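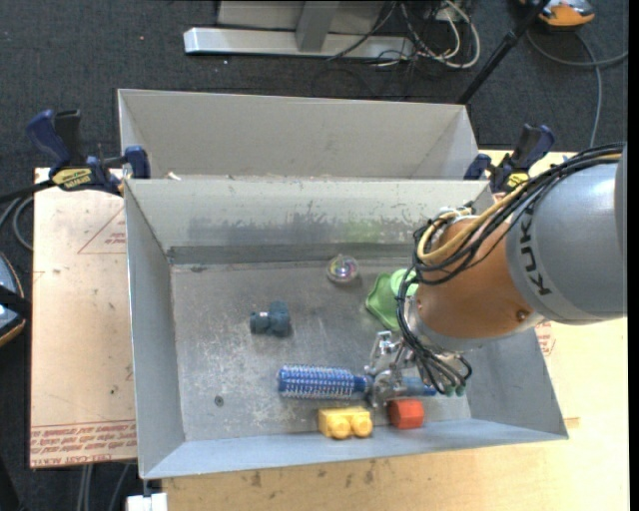 Notebook, June, canal fish survey, Lorkness basin to Gellton lock

7:40 in the morning, back at the bench with coffee, writing this up before I forget the bits that didn't make it onto the wet sheets.

So the whole reason we went out again was the catfish story. The lock office at Gellton has had three people in since the end of May saying they saw a "huge black fish" rolling under the road bridge, and one of them swore it was as long as his rowboat. Every summer we get a monster of some kind (last year it was a crocodile, and that was a log with a boot on it) so I went in expecting a big old carp and a lot of evening light. But the sightings were all within the same short stretch, all after dusk, and the three people don't seem to know each other, so it seemed fair to put some effort in.

Kit we took: two fyke nets, the long trammel net that needs mending at the cork end, the hand sonar, the old water meter, and one baited camera on a weighted plate. I also brought the eDNA filters, the last five of the box. PLEASE order more, whoever reads this first. I put a note on the fridge too.

Evening one. Set the first fyke at the reed edge on the Lorkness side and the second just below the lock tail, where the bank drops off. Water was 19.4 at the surface and 18.1 near the bottom, oxygen fine, clarity rotten. I could see my hand to the wrist and then it was soup. Boats had been through all afternoon and the mud was well up. If we do this again I'd really like to wait for a quiet spell, but there's no such thing in June, is there.

Sonar from the little boat, up and down between the bridge and the lock, eight passes. Lots of small stuff midwater, a nice thick band of it, most likely roach and bleak. Two bigger marks close to the bottom near the bridge footing on passes three and four. Very exciting for a minute! On pass five they were in precisely the same spot, and on six, and by then I'd started to suspect shopping carts. Poked with the pole. One shopping cart, one something else that went clonk. Marked both on the map so we don't get fooled by them a second time.

Fykes in the morning: see the wet sheets for the lengths, but in short, the reed edge net had roach, perch, ruffe, one very cross eel and a heap of crayfish (the invasive ones, every single one of them). The lock tail net had far less in it, four bream and a small pike that had clearly been having a lovely night in there eating whatever else came in. The eel was the best thing in the catch as far as I'm concerned. We haven't had one above Gellton since I started keeping this book, and I want to know how it got past the lock. Eel went back in below the reeds and was gone in a flick.

A word about the crayfish. They had chewed through the mesh at the second hoop of the reed edge fyke, a hole I could get three fingers through. I've tied it up with green twine for now but it wants doing properly. Also, the bait bag on the camera plate was empty after 15 minutes. Fifteen! I have a whole recording of claws and silt. There's one nice moment where a perch comes in, looks at the crowd, and leaves again.

Evening two. Moved the second fyke up to the bridge, on the shady side, and ran the trammel net across the slack water for a couple of hours with somebody watching it the entire time (rule stands, we don't leave that one alone, not with grebes around). Caught the following in the trammel: bream, bream, bream, a branch, a bream. Then right at the end, when I was cold and thinking about chips, the cork line went under and stayed under.

It was a carp. A really big mirror carp, dark as a boot along the back, 15 kilos on the sling scale, and calm as anything once it was in the wet cradle. It had an old healed notch in the tail, upper lobe. I took scales from behind the dorsal for aging, two of them, envelope is in the tray. When it went back it hung right under the surface for a bit, then rolled over and went down, and I have to say that from the bridge, in bad light, with that back coming up out of the water, I'd have told people about it too. I'm not saying it was the fish those people saw. One carp in one net on one evening doesn't settle it. But it was in the right place at the right time of day and it's the right color.

What it does not explain is the rowboat length. The carp was well under a meter. People are terrible at judging fish in water, me included, and I'd put a lot of that down to the wake, but I want the eDNA back before I tell the lock office anything firm. If there is a catfish in there it ought to show up in at least one of the filters. I took two samples at the bridge, one at the reeds, one at the lock tail and one blank. Each was 2000 ml, apart from the lock tail, which clogged solid at 300 and I gave up pushing before I split the housing. My thumbs still hurt. They're in the freezer, second drawer, in the bag with the orange tape. Don't put them next to the bait again.

On the history side, I had a dig through the folder of clippings in the back cupboard. The earliest big fish story I can find for this canal is from when the Inberg mill was still running, and it's a sturgeon, supposedly pulled out at the mill outflow and carried through town on a door. No length given, which is typical. There's also a letter from an angling club saying catfish were put into the Inberg pond and "some may have escaped in the flood." The pond does connect, if the water is high enough, through the old feeder ditch. So it isn't a mad idea. I walked the ditch on the way home and it's mostly nettles, with a culvert at the canal end that I couldn't get a light far enough into. Want waders and a better flashlight for that.

I should also mention the Dambrauskienė paper on canal catfish, which I finally read properly with a pencil. Worth a look, it's in the blue binder. The part that's useful for us is about where they sit in the day, in hollows and under roots and old masonry, and that's got me thinking about the bridge footing again. The sonar wouldn't see into a gap like that at all. I'd happily been calling the footing "clear" and I think I should cross that out and put "not seen."

Numbers for the board: 392 fish handled across both evenings, mostly roach, and that's leaving out the crayfish, which I stopped writing down one at a time when the bucket got full. Losses were three bleak and one small ruffe. The pike's dinner isn't included and can't be.

Things that went wrong, so that we don't do them again:

Forgot the spare battery for the sonar. Had to cut evening two short by a pass and a half.

Wrote on the wet sheets with the wrong pencil. Page four is nearly gone, I've copied what I could read onto a dry sheet and put a question mark by anything I was guessing at. Two of the bream lengths are guesses.

Tied the boat off on the wrong side of the lock landing and got told off, fairly politely. The right place is the short post with the white top.

Measuring board has swollen at the end and the stop is no longer square. It's out by 2 mm at the long end. Doesn't matter for a carp, does matter for the little ones. I checked it against the steel rule and wrote the correction on the inside cover.

Next time: night camera without bait, aimed at the footing, left in till morning. Fyke at the mouth of the feeder ditch. A fresh pair of gloves in my size, as I had the big ones both evenings and dropped a perch down my own boot. And I'd like to try the sonar very early, before the first boat, when the mud's had a chance to settle.

Nets are rinsed and hanging in the shed, dripping on the bicycle. Sorry about the bicycle.

Later, 4:15 in the afternoon. Lock office phoned, somebody else has seen it. Same bridge, but this one says there were two. I've asked them to write down the time and which side of the bridge the person was standing on, and to please stop calling it the Gellton Beast on the phone before it ends up in the paper.

Scales cleaned and under the scope. First one is a regrown scale with a blank center, so no use for age. Second is better, I get 17 rings, then 19, then 17 again. Leaving it for fresh eyes tomorrow.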